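3.2 Surfaces and items

Storage habits in small workshops are usually studied with full-size benches and long tool lists. We wanted the opposite: a small area, very few items, and a surface that looks lived with. The setups in the Pirnero part of the study were therefore built around a single work area with walls on three sides, and each layout used 2 items, one container and one hand tool. The Firent part used open shelving and is covered in Section 3.4.

Wall and floor coverings were chosen from ordinary household stock. Earlier work on clutter (Borker; Nasution) used plain gray or white backgrounds, which makes items easy to find but says little about how people sort things on a patterned tablecloth, a child's desk or a tiled counter. We kept the patterns in. Mats were not replaced when they began to show wear, and no attempt was made to match the mat to the walls.

The containers were open-topped bins of the kind sold for screws and small parts. Bins of this type have a low front, so that a person can see what is inside and reach in without lifting anything away. The hand tools were screwdrivers, small pliers and short wrenches. Figure 2 gives one layout from the screwdriver group, with the tool lying on the mat and the bin farther back.
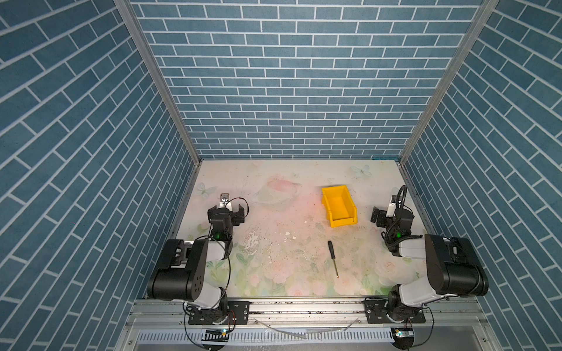 Figure 2. Screwdriver and yellow parts bin on a printed mat, with blue brick-pattern walls.

Two features of this layout matter for the analysis. The first is the distance between tool and container. In our coding, a tool on the same surface as its bin but not in it is marked "out, near," and a tool on another surface is marked "out, far." The layout in Figure 2 is "out, near." The second is the background. The bright yellow of the bin stands apart from the pale mat and its soft pink roses, while a thin metallic shaft is a much smaller target - one reason we coded tools and containers separately.

The mat in Figure 2 also has a patch of chipped white spots left of center and small dark specks in other places. Marks like these were noted under "surface condition" and were not coded as items. Early in the work, two coders disagreed over whether specks should count as debris to be tidied. We settled the matter in February by limiting the item list to things that can be picked up whole and put away.

The full set holds 3,593 coded layouts, of which 176 were coded a second time to check agreement. We dropped 18 layouts in which the container could not be told apart from its background. All of these used pale bins on pale mats, and none came from the yellow bin group.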